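February, late evening

Dear diary, my knee let me walk all the way up to Steinbach with Signe today — slowly, but all the way! 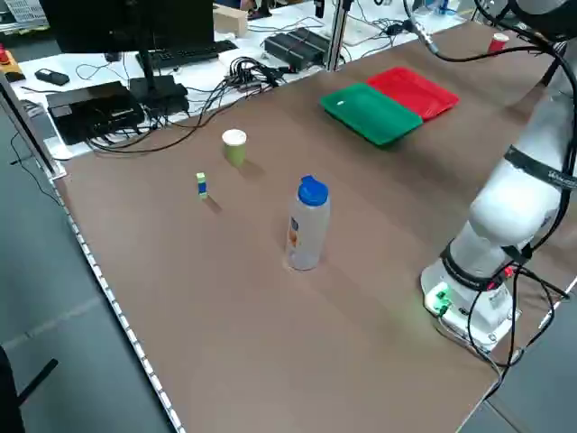 The thaw has started and the path was pure mud. I came home thirsty and thinking fondly of a water bottle with a bright blue cap.

Signe talked about her choir the whole way, bless her. They have 18 singers now.

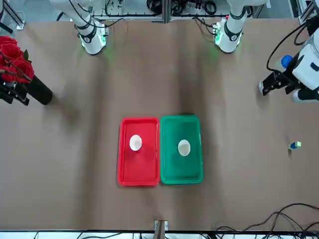
She wants me back among the altos, and I'm tempted. We'd sit side by side again, close as the red tray and the green one.

Anil called after supper, sweet man.
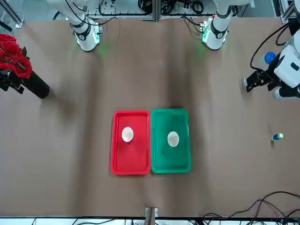
His soup recipe is on my list for tomorrow, leeks and all. Small white bowls like those would suit it nicely.

Now to bed, with my knee on a pillow. 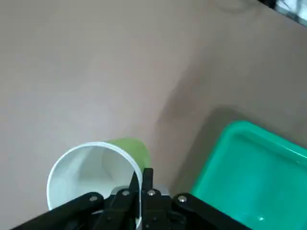

Paper cup, lying down like me.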